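The Drawer of Little Wires

I have a drawer. You probably have one too. Mine is the second one down in the kitchen, and for years it held batteries of unknown health, three kinds of tape, and every small electronic part I ever meant to do something with. Circuit boards from dead radios. Switches. Wires in colors I couldn't have matched to anything if you paid me. My husband called it the swamp.

So when my editor asked who wanted to spend a day learning to sort a hobby bench, I had my hand up before she got to the end of the sentence!

The class was taught by Edeltraud Nägeli, who repaired hearing aids for 30 years and now teaches people like me how to find their own stuff. She runs it out of a bright upstairs room at Wyss, the parts shop on the corner by the old bus depot (park behind it, the meters out front are brutal). I went on 07/02/2023 with a shoebox of swamp under my arm, feeling a little like I was bringing a sick cat to the vet.

Edeltraud tipped the whole shoebox out, looked at it for a good long while, and said, "Well, you kept the rubber bands." Then she handed me a cup of coffee and we got going.

Start with less than you think

My big mistake, apparently, was trying to sort everything at once. I'd dump the drawer on the counter, make eleven heroic piles, get hungry, and sweep it all back in. Edeltraud wants you to take out one small handful, spread it where you can see every piece, and leave the rest in the box with the lid on. A handful! I kept sneaking extra pieces out and she kept putting them back.

She's also big on a pale surface. My counter at home is speckled granite, and I've lost more tiny screws on it than I care to admit. Lay down a plain sheet of paper, she says, and put the paper in something with a rim so nothing rolls off onto the floor. I've since stolen the tray from our toaster oven for this. Toast is now made elsewhere.

Then come the bins. I'd been shopping for those cabinets with 84 tiny drawers, and she talked me right out of it. Big open bins, close enough to reach without getting up, and you don't label a thing until you've worked with them for a week. Boards in one, anything with a wire in another, and the last one is for the stuff you can't name. I loved that last bin. Mine filled up first.

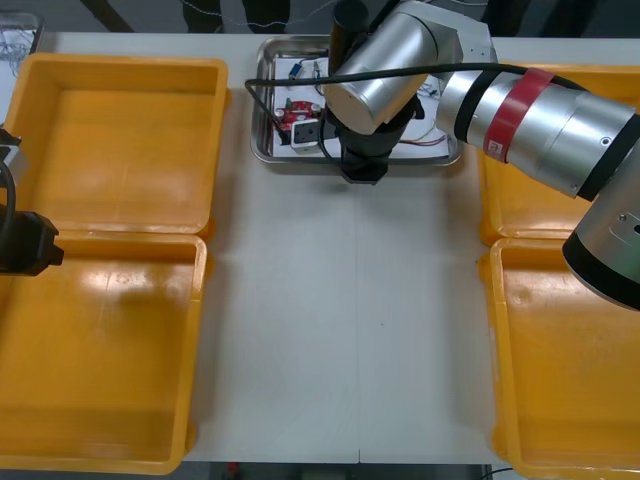 What to do about the wires

Wires are where I always gave up. They grab each other. Flurina Lehner, who sat next to me and builds model trains, showed me her trick: fold each one in half, then in half again, and pinch a twist of paper around the middle. It takes forever and it's weirdly soothing, like shelling peas. We did it for most of the afternoon and talked about her daughter's wedding.

I came home with a much lighter shoebox and went straight for the kitchen drawer. It took me until October to get to the bottom of it, a handful at a time, mostly during ball games. The tape lives in there by itself now, with the good scissors. The rubber bands I kept.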